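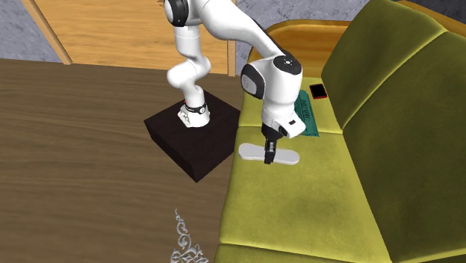

Olive-green sofa, seen from the side of the dark pedestal.

August 28, 2025

Upholstery fabric, rub test, second round. Tahira cut the new pieces from the Paracha roll, four in total, all along the warp this time. In May we mixed the directions and the results could not be compared, so I have written the direction on the back of each piece with chalk.

Piece 1 stopped at 459 cycles, when the first yarn was broken near the center. Piece 2 went to 1,611 cycles before I saw the same damage. This is a very big difference for the same roll and I do not trust it. I checked the weight on the arm of the tester and it was correct. The abrasive cloth for piece 1 was from the old Siser packet — maybe the surface is not the same as the new one. Anum thinks the selvedge is the problem, as piece 1 was cut only 112 mm from it.

We use cookies to remember your settings on this site. Accept | Manage preferences
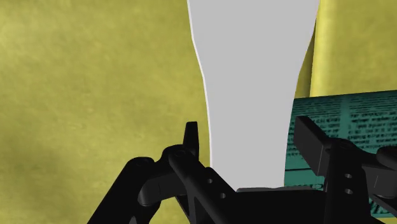

Must the pieces rest overnight before the test?
For this fabric it is better that they rest flat in the conditioning room until the next morning. Noman tested his directly from the roll and the edges were curling under the clamp.

Pieces 3 and 4 are resting now. I will run both with the new abrasive cloth and look at them every 100 cycles, with the lamp from the left. Noreen asked for the pilling grade also, so please do not brush the surface before she has seen it.

To ask Hamis: do they put the back coating before or after dyeing? The label on the roll does not say it.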